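할아버지 성 철자가 배마다 다른데, 같은 사람이라고 봐도 될까요?

**늦가을곶감** | Dec 16, 2018

안녕하세요, 눈팅만 하다가 처음 글 올려요. 길어질 것 같은데 미리 죄송합니다ㅠㅠ

저는 올봄부터 외가 쪽 가계를 파고 있어요. 처음엔 그냥 심심풀이였어요. 회사 일로 머리가 너무 복잡해서 밤마다 뭔가 딴생각을 하고 싶었는데, 엄마가 외증조할아버지 얘기를 꺼내신 게 시작이었죠. 외증조할아버지는 젊어서 배를 타고 외국으로 나가셨다가 Stonamel이라는 항구 마을에 꽤 오래 사셨대요. 거기서 통조림 공장 일을 하시고, 나중에 Morkia로 옮겨 가셨다가 환갑 가까이 되어서야 돌아오셨고요. 집안에 전해지는 얘기는 딱 여기까지입니다.

문제는 기록이에요. 저희 외가는 류씨인데, 승선 명부를 뒤지니까 비슷한 사람이 셋이나 나와요. 첫 번째 배에는 Ryu, 두 번째 배에는 Lew, 그리고 Stonamel 교회 교적부에는 Loo라고 되어 있어요. 이름 부분도 조금씩 다른데, 두 번째 명부는 아예 성하고 이름이 뒤집힌 것 같고요. 나이는 첫 번째와 교적부가 딱 맞고, 두 번째는 세 살이 어려요. 고향 칸에는 첫 번째만 군 이름이 적혀 있고 나머지는 그냥 "Corea"예요. 이러니 미칠 노릇이죠.

교적부는 Goel 색인에서 찾았어요(유료 결제했습니다, 네...). 255쪽에 있고, 대모 이름까지 나오는데 남편 쪽 성이 또 류씨로 읽히는 거예요. 친척인가 싶어서 며칠을 파다가 결국 막혔어요. 흑백 스캔이라 글씨가 뭉개져서 L인지 S인지도 자신이 없습니다.

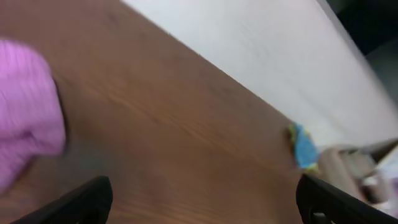
제가 가진 실물 자료는 외할머니가 남기신 편지 한 묶음이랑 족보 사본 한 권뿐이에요. 편지는 전부 세로쓰기에 한자가 반이라 저는 한 줄 읽는 데 저녁이 다 가요. 주말마다 나무 탁자 위에 편지를 연도순으로 늘어놓고 맞춰 보는데, 갈색에 주황빛이 도는 상판이라 누렇게 바랜 종이가 묻혀서 은근히 눈이 아프더라고요ㅋㅋ 그래도 그렇게 늘어놓은 덕에 하나 건졌어요. 편지 중 한 통의 겉봉에 영어로 보낸 사람 이름이 적혀 있는데, 그게 "Liu"예요. 네 번째 철자 등장입니다. 본인이 직접 쓴 건지 우체국 사람이 대신 쓴 건지도 모르겠어요.

그래서 여쭤보고 싶은 건 이거예요.

- 철자가 이렇게 제각각이어도 같은 사람으로 묶는 경우가 많은가요?
- 나이 세 살 차이는 무시해도 되는 수준인지, 아니면 다른 사람이라고 봐야 하는지요.
- 족보에는 외증조할아버지 칸에 "출타"라고만 되어 있고 배우자가 비어 있어요. 그런데 엄마는 분명히 외증조할머니 성함을 들으셨다고 하거든요. 이건 족보가 틀린 걸까요?

참고로 엄마는 "뭘 그렇게까지 하냐" 하시면서도 제가 뭐 하나 찾을 때마다 제일 먼저 전화하세요. 가능하면 January 안에, 설 전에 한 장으로 정리해서 드리고 싶어요. 아시는 분 계시면 조금이라도 도와주세요!

---

**먹물고양이**

저도 친가 쪽을 칠 년째 붙잡고 있는 사람이라 반가워서 댓글 길게 답니다. 각오하세요ㅎㅎ

먼저 철자요. 그 시절 명부는 본인이 쓴 게 아니라 배 사무원이나 입국 담당자가 귀로 듣고 적은 경우가 아주 많아요. 그러니 Ryu, Lew, Loo, Liu는 다 류씨에서 나올 수 있는 표기예요. 저희 집은 여씨인데 Yuh, Yeo, Yo에 심지어 Joe까지 있었습니다. Joe는 진짜 한 달 동안 남의 집 할아버지인 줄 알았어요. 그러니까 철자가 다르다고 버리지는 마세요. 그런데 반대로, 철자가 비슷하다고 묶어도 안 돼요! 중국계 류씨, 유씨도 Liu나 Lew로 많이 적혔거든요. 두 번째 배의 그분은 고향이 "Corea"로 되어 있다니 일단 후보에는 남지만 그 이상은 아니에요.

나이는 저라면 세 살 정도로는 안 자릅니다. 세는나이로 말하면 거기서 벌써 한두 살이 벌어지고, 일자리 때문에 일부러 줄여 말한 분들도 계셨어요. 다만 첫 번째 명부와 교적부 나이가 정확히 맞는다고 하셨죠? 그럼 그 둘을 먼저 한 사람으로 가정해 놓고, 두 번째는 따로 종이 한 장을 만들어서 옆에 두세요. 저는 아예 색을 다르게 해요. 확실한 건 검정 펜, 심증은 연필. 연필로 쓴 게 검정이 되는 날은 혼자 치킨 시킵니다.

그리고 두 번째 배 말인데요, 두 배의 날짜를 비교해 보셨어요? 글에 날짜가 없어서 여쭤봐요. 첫 번째로 들어갔다가 잠깐 나와서 두 번째로 다시 들어갔을 수도 있어요. 재입국이면 명부에 이전 체류지를 적는 칸이 있는 양식도 있으니까, 색인 화면만 보지 마시고 꼭 원본 스캔을 오른쪽 끝까지 넘겨 보세요. 색인에는 앞쪽 칸만 옮겨져 있는 일이 흔해요. 저도 오른쪽 장을 안 넘겨서 고모할머니 한 분을 통째로 놓쳤었어요ㅠㅠ

교적부 글씨가 뭉개진 건, 같은 쪽에서 같은 사람이 쓴 다른 L과 S를 찾아서 나란히 놓고 보시면 좋아요. 확실하게 읽히는 흔한 이름, 이를테면 Louis나 Samuel 같은 걸 찾아서 첫 글자 모양을 따라 그려 보는 거예요. 손으로 몇 번 그리다 보면 어느 순간 보입니다. 이상하게 들리시겠지만 진짜예요.

겉봉의 Liu는 제일 귀한 자료 같아요. 혹시 우표 소인이 남아 있나요? 소인에 지명이랑 날짜가 나오면 그때 어디 계셨는지가 나오잖아요. Stonamel 소인이면 교적부 쪽이랑 연결이 되고, Morkia 소인이면 옮겨 가신 시기가 좁혀지고요. 그리고 편지 본문 글씨와 겉봉 영문의 잉크 색이나 펜 굵기도 비교해 보세요. 이건 증거까지는 못 되지만 연필로 적어 둘 만해요.

한자는 혼자 끙끙대지 마시고 한 통만 깨끗하게 스캔해서 여기 판독 게시판에 올리세요. 거기 어르신들 무서울 정도로 잘 읽으십니다. 저는 올리고 밥 먹고 왔더니 다 풀려 있었어요.

---

**돌담길**

족보는 너무 믿지 마세요. 우리 집 것도 틀린 데 많음.

그리고 류씨면 종친회에 전화해 보는 게 제일 빠릅니다. 본관이랑 파만 알면 찾아 줘요.

---

**서고지기74**

위에 분이 틀린 데 많다고만 하고 가셔서 족보 부분만 조금 보태요.

"출타"라고만 있고 배우자가 비어 있는 건 틀렸다기보다 그때까지 소식이 안 들어온 상태로 수단(收單)이 마감된 걸로 보여요. 족보는 집집마다 자료를 모아 내는 책이라, 외국에 계신 분의 혼인은 누가 대신 적어 내지 않으면 그냥 빠져요. 그러니 먼저 사본의 간행 연도부터 확인하세요. 혼인하시기 전에 나온 판이면 비어 있는 게 당연하고, 그다음에 나온 판에는 들어가 있을 가능성이 있어요. 저희 집은 두 판 사이에 식구가 여섯이나 늘어 있었답니다.

어머님이 기억하시는 외증조할머니 성함은 무조건 오늘 녹음해 두세요. 언제, 누구한테 들으셨는지도 같이요! 저는 이걸 미루다가 물어볼 분이 안 계시게 됐어요. 성함을 들고 제적등본을 떼 보시면 되는데, 직계비속이면 주민센터에서 신청할 수 있어요. 외가 쪽은 어머님을 거쳐서 관계를 보여야 하니까 어머님 가족관계증명서랑 신분증을 같이 챙겨 가시고, 한 번에 안 되더라도 본적지를 정확히 적어 가면 담당자가 찾기 훨씬 수월해해요. 호적에 신고를 늦게 한 경우도 많아서 생년은 또 다를 수 있습니다. 여기서 또 세 살 차이가 나올지도 몰라요ㅋㅋ

교적부의 대모 얘기도 흥미로운데, 대모 남편이 같은 성이라고 꼭 친척은 아니에요. 한인이 몇 집 안 되는 마을이면 서로 대부모를 돌아가며 섰거든요. 그래도 그 집 기록은 따라가 볼 만해요. 저는 본인 기록이 막히면 옆집을 팝니다. 세례 증인, 같은 배에서 바로 윗줄 아랫줄에 적힌 사람, 하숙집 주인 같은 분들요. Prarness 지역 신문 아카이브가 무료로 풀려 있는데 Stonamel 소식란도 조금 실려 있으니 대모 이름으로 한번 검색해 보세요. 성을 네 가지 철자로 다 넣어 보시고, 그래도 안 나오면 이름만 넣고 마을 이름을 같이 넣으면 걸릴 때가 있어요.

---

**늦가을곶감**

와 세 분 다 정말 감사합니다!! 먹물고양이님 말씀대로 원본 스캔을 오른쪽으로 넘겨 봤더니 진짜 칸이 더 있어요. 두 번째 배의 Lew 씨, 이전 체류지 칸에 "Ston"까지 읽히고 뒤는 얼룩이에요. 심장이 쿵쿵... 일단 연필로 적었습니다.

족보 사본은 앞장이 떨어져 나가서 간행 연도를 모르겠는데, 이모 댁에 원본이 있다고 해서 여쭤보기로 했어요. 엄마 녹음은 방금 했고요. 외증조할머니 성함 말고도 제가 모르던 작은할아버지 한 분이 갑자기 튀어나오셔서 지금 다시 머리가 복잡해졌어요ㅋㅋㅋ 겉봉 소인은 반쪽만 남아 있는데 스캔해서 판독 게시판에 올릴게요.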